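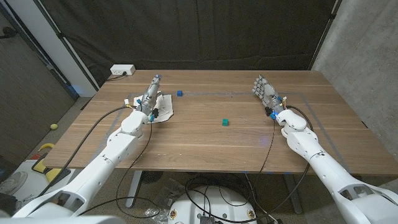
Figure 4. Table top with horizontal grain, warm brown.

January 24, 2018
By the Resia product help desk

4.3 Oiling the table top

Use only Druvness hard oil, clear or brown. One can is enough for 3 tables of the Golley size.

1. Remove dust with a dry cloth. Do not use water on this day.
2. Sand lightly, always along the grain, with the fine paper from the care kit.
3. Stir the oil for one minute – do not shake the can.
4. Put on a thin layer with the pad. Wait 23 minutes, then wipe off all oil that stays on the surface.
5. Let the top dry overnight and repeat step 4 one time.

Note: The edges drink more oil than the middle. Give them a second pass while the pad is still wet.

CAUTION: Cloths with oil can catch fire by themselves. Lay them flat outdoors to dry, or keep them in a closed metal can with water.

For the Uniyal bench, see section 4.4.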